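Tronell TR-2 Garage Door Opener: Review After Eight Months
September 2019

We moved to Osville with an old opener in the garage which was making a noise like a cement mixer. My wife could hear it from the bedroom every time I came home from the late shift. So in January I bought the Tronell TR-2, a belt drive opener for a double door, and I installed it by myself over one long day. I wanted to wait with my review until I had used it in the cold and also in the heat.

First, the door. It is a steel sectional door, insulated, 16 feet wide and 7 feet high. The springs were replaced by the former owner and they are good. I say this before anything else, for many bad reviews of openers are in truth about bad springs. Disconnect the opener, lift the door by hand to the middle and let go slowly. If it falls down, call a spring technician and do not buy anything yet.

What comes in the box

The motor unit, the rail in three pieces, the belt, the trolley, two remotes, a wall button, two safety sensors with brackets, and a bag of screws. The belt was already put together in a loop, which saved me some time. The hanging brackets for the ceiling are too short if your ceiling is higher than nine feet. Mine is ten feet, so I had to buy perforated angle steel at the hardware store. The manual mentions this only on page 25, after you have already assembled the rail on the floor.

Installation

The manual promises three hours. I needed almost seven, with lunch. The rail goes together easily. Lifting the motor is a job for two people, so my neighbor held it on a stepladder while I put the bolts. The sensors took the most patience. They must look exactly at each other, and the small wing nuts do not hold them firmly. I changed them for normal nuts with a lock washer and after this they stayed in place.

Setting the travel limits is done with two buttons on the motor and a blinking light. You hold one button until the light blinks, you run the door up, you press again, and then the same for down. It is simple enough, but the printed drawing shows the buttons on the wrong side of the cover. I lost maybe half an hour on it.

Daily use

The noise is the best part. From the kitchen, which shares a wall with the garage, I hear only a soft hum and then the rollers. From the bedroom I hear nothing. The opener starts slowly, goes faster in the middle and slows down before the floor, so the door does not hit the concrete any more.

There is a counter in the menu, and it showed 1,585 cycles when I looked at it last week. We are four people with two cars and several bicycles, so the door works hard. In this time I tightened the belt once, in spring, by a half turn of the nut. The belt shows no cracks.

The remotes are small and light. The range is good, I can open the door from the corner of our street. But the buttons are so flat that I cannot find them with gloves. In winter this was annoying every morning.

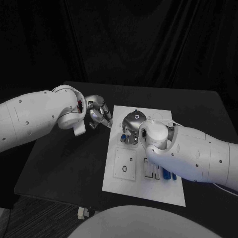 The light on the motor is an LED behind a plastic cover. It is bright enough to unload the car, but not for work at the bench. You can set it to stay on from one minute up to 25 minutes. I keep it at five.

The safety reverse I test every month with a piece of lumber laid flat under the door, as the manual asks. It has reversed each time. The sensors stopped the door two times without a reason, both in the late afternoon when the low sun was shining straight into one of them. I made a small hood from a piece of plastic pipe and it has not happened again.

Compared with others

Before I bought, I looked at two more. The Zein chain model was cheaper, but I heard it running in the store and it was not much better than my old one. The Bimow, also with a belt, has a battery for power failures. The Tronell has a battery only as an extra part, and I think this should be included at such a price. We had one power failure in July and I had to pull the red cord and lift the door by hand. It is possible, but my mother-in-law could not do it.

What I like: quiet, smooth start and stop, strong belt, good range.

What I do not like: short brackets, flat buttons, the drawing in the manual, battery sold separately.

I give it four stars of five. If your bedroom is above or beside the garage, the difference in noise alone is worth the money. If you often lose power in your area — look at the Bimow first, or add the price of the battery before you compare.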